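Manos de varios dedos o pinza paralela para objetos con patas
Foro de manipulación > Pinzas y efectores finales

iorellana
14 de enero de 2025
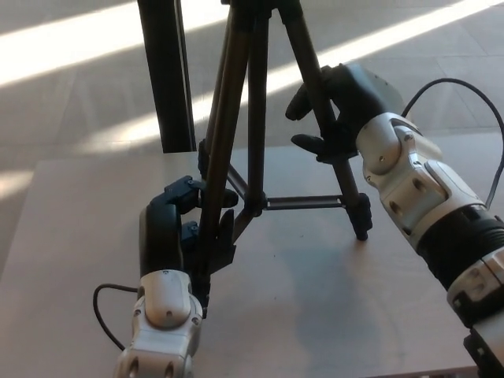

Prueba con trípode: una mano en cada pata, agarre a distinta altura.

Llevo unos días comparando las manos de varios dedos de Brenix con la pinza paralela Wulureck que teníamos antes, y no termino de ver la ventaja. El vendedor nos habló de 1000 horas sin mantenimiento y de agarre "adaptable a cualquier geometría". Ya. Los dedos rodean bien un tubo fino, eso lo concedo, pero una pinza paralela con mordazas en V también sujeta un tubo fino, lleva un motor y se calibra en un rato.

¿Alguien ha medido la diferencia en serio? No me valen los vídeos de feria.

sibel_s
Medido, sí, aunque con otro brazo. Hicimos 80 agarres con cada efector sobre tubos de aluminio y la mano ganó solo cuando el tubo llegaba girado. Con la pieza bien presentada, la paralela salía igual y tardaba menos en cerrar. Lo que no dice tu mensaje es qué haces después de agarrar. Si solo levantas el trípode, es una prueba muy floja para las dos.

iorellana
Levantar, girar y volver a dejarlo de pie. Lo de girar es donde sospecho de la mano – el pulgar empuja de lado y no sé cuánta fuerza está haciendo de verdad. El controlador me da corriente por dedo y de ahí a newtons hay un acto de fe.

guoqing.li
No estoy de acuerdo con sibel_s. Una pata de trípode tiene abrazaderas, cambia de sección y va inclinada. Con mordazas en V aprietas en dos líneas y, en cuanto la otra mano tira, pivota. En la foto la mano izquierda coge la pata a media altura con los dedos alrededor. Prueba eso con la paralela y nos cuentas.

sibel_s
Una foto no dice si la pata pivota o no. Precisamente por eso pedía datos.

guoqing.li
De acuerdo, pero tampoco tus tubos de aluminio dicen nada sobre dos brazos tirando del mismo objeto.

e_bilgin
Me meto por lo de los cables. Los tuyos salen de la muñeca haciendo un lazo al aire. Yo tuve los míos así con un controlador Sönmez y a los 2000 ciclos empezaron los cortes intermitentes, que al principio achaqué al firmware. Antes de comparar nada, guíalos pegados al brazo, o acabarás culpando a la mano.

iorellana
Apuntado. De momento no he visto cortes, pero llevo pocos ciclos.

amna_ansari
¿Y la cámara? Las patas negras y finas nos daban una nube de puntos con agujeros, y más si entraba sol por el suelo. En el taller de Prastivville perdimos 15 agarres seguidos por eso, y con cualquiera de las dos pinzas habrían fallado igual.

iorellana
Aquí también entra sol, sí. Repetiré con la persiana bajada y la misma secuencia para los dos efectores. Si la mano no mejora claramente en el giro, se devuelve antes de abril.

guoqing.li
Sube también las corrientes por dedo, aunque no te fíes de ellas.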